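Notebook, soft goods bench
November 2, 2023
Entry by Fares Hamdan. Read and countersigned by Joelle Chamoun.

Subject: Working rules for two-handed garment recording, second revision

The first revision of the rules was written in October, before the bedroom set was in regular use, and it assumed a table with a hard top. Several of its clauses do not carry over to a mattress. The present entry records what was tried, which clauses are to be changed, and which are left open for the Naqvi review. Until the revised sheet is issued, this entry is to be treated as the working version by anyone recording on the bed.

1. Scope

The rules apply to folding, spreading and turning of single garments with the hand-held grippers, one in each hand, operator standing at the long side of the bed. They do not apply to the hanging tasks, which remain under the Kodness sheet, or to anything done with the fixed arms.

2. Start of an episode

The October text says that the garment "shall be in a natural state." Joelle and I each prepared the same garment according to that sentence and produced two quite different starting conditions. Hers had been dropped from chest height. Mine had been laid down and pushed together by hand. Either one is acceptable, but the log has to say which was used. The revised clause is as follows:

2.1 The garment is dropped or pushed, and the log entry reads D or P accordingly.
2.2 The operator does not correct the garment by hand once the grippers have been picked up.
2.3 Both jaws are open and clear of the cloth before recording begins.
2.4 The garment not in use may stay on the bed, provided that it lies outside the working area and is not moved during the block.

Clause 2.4 is new. The former text required a bare surface, and operators were walking to the shelf and back between episodes. A second garment at the side does no harm if it is left alone. If it is touched by accident, the episode is kept and flagged.

3. Holding and tensioning

Most of the session went into this section. Knit cloth stretches a long way before it gives the operator any feeling of resistance through the handle, and by then the shape of the garment has already changed. The October text gave no guidance beyond "avoid overstretching."
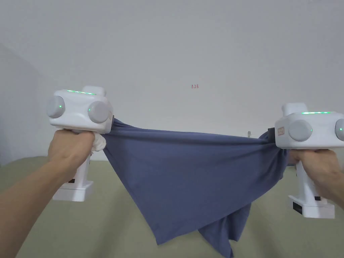 We agreed that the limit should be written in terms of what an operator can see while working. A small amount of sag along the upper edge is acceptable and is in fact preferred. If the edge becomes perfectly straight and the cloth begins to thin beside the jaws, the pull is too strong. The operator brings the hands together slightly, waits, and continues. The episode is not discarded for this, as the correction is useful material.

3.1 Take hold of the edge with as little cloth in the jaw as will keep it from slipping. Bunching inside the jaw is permitted where a seam or collar makes it unavoidable.
3.2 Lift both sides together. If one side must lead, the other follows before the lower part of the garment leaves the bed.
3.3 Pull apart slowly until the sag is small. Do not snap or shake the cloth unless the task name contains the word "shake."
3.4 Fingers stay on the handles. Smoothing with a free finger is not permitted at any time between start and stop. This was the most common fault in the October batch, and I was responsible for a fair share of it.
3.5 If the cloth slips out of one jaw, take hold of it again and carry on. If it slips out of both, set it down, open both jaws, and end the episode as incomplete.

Joelle asked that 3.5 be stated without any limit on the number of attempts. I had proposed a maximum. Her argument was that a maximum encourages operators to give up on the last try without much effort, and that the length limit already covers the matter. I withdrew the proposal.

4. Length

No episode is to run longer than 69 seconds. The figure is inherited from the Gusen file format, in which a longer recording is split and the second part loses its task name. We would have preferred a round number. Operators should not hurry on account of it – a fold at ordinary speed finishes well inside the limit, and a hurried one usually has to be repeated.

5. Rest and rotation

The grippers are not heavy in the first few minutes and become so later. Holding them forward over a low surface is harder on the wrists and lower back than the table work, and the bed cannot be raised. The following are requirements and are not left to the judgment of the operator:

5.1 Recording blocks on the bed last 30 minutes at most.
5.2 No person records more than 4 blocks in one working day.
5.3 Between blocks the grippers are put down. Trimming, logging and labeling may be done in the interval. Checking the jaws may not, as it amounts to more of the same posture.
5.4 An operator who reports numbness or pain stops for the day, and the reason is written in this notebook and nowhere else.

I would ask that 5.4 be read aloud to new operators. During October two people finished blocks they should have abandoned, and said so only afterward.

6. Surroundings

The bed set includes household items, and these are part of the recording whether or not they are used. Appliances, cables and anything resting on top of them are to be left in position from the first episode of a block to the last. They may be rearranged between blocks, and variation of that kind is welcome. The sheet is straightened between blocks as well, but small creases are not to be chased.

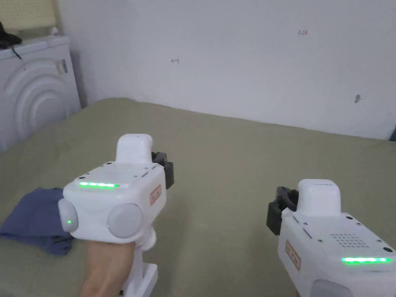 Both grippers over the green sheet, dark blue cloth at left. Washing machine behind.

Doors stay closed during recording. Visitors wait until the operator has finished the episode before speaking. Anyone whose face might be recorded must have signed the Studutine consent form, and a signature from an earlier project does not count. When in doubt, stop and delete.

7. Logging

One line per episode: garment code, D or P, complete or incomplete, flag if any, initials. Free remarks go in the last column and should be in full words. I could not read my own abbreviations from the previous batch and had to review the recordings to recover them.

The quota for the release remains at 500 complete episodes. Incomplete episodes are kept and delivered separately. They do not count toward the quota, and no one is to relabel an incomplete episode to reach it.

8. Open points

– Whether a garment turned inside out during handling should be flagged or given its own task name. Joelle favors a new name. I favor the flag. To be decided at the Naqvi review.
– Whether left-handed operators may exchange the two grippers. The housings fit either hand, but the files are named by side.
– Cleaning of the jaws. Lint from the towels collects there, and the present interval was set with smoother cloth in mind.
– Wording of 3.3. "Small" is not a measurement. We have not found a better word that can be applied with both hands full.

Clauses 2, 3 and 5 go to Joelle for typing. Clause 6 stays in draft until the consent form has been reprinted.

F.H. / J.C.

Comments (3)

benchuser_r
With regard to 2.1, would it be possible to add a third letter for garments taken straight from the basket? They keep the shape of the basket and neither D nor P describes them very well.

J. Chamoun
Agreed in principle. Please use P for the time being and write "basket" in the remarks. I will add it to the open points.

otto
The Kodness sheet still says bare surface in its second paragraph. It should be changed to agree with 2.4 or people will follow whichever one is nearer.

Recent entries
Jaw pads: wear after the towel batch
Kodness sheet, hanging tasks, corrected copy
Gusen export: episodes without a task name
Naming garments with no obvious front
Minutes of the October rules meeting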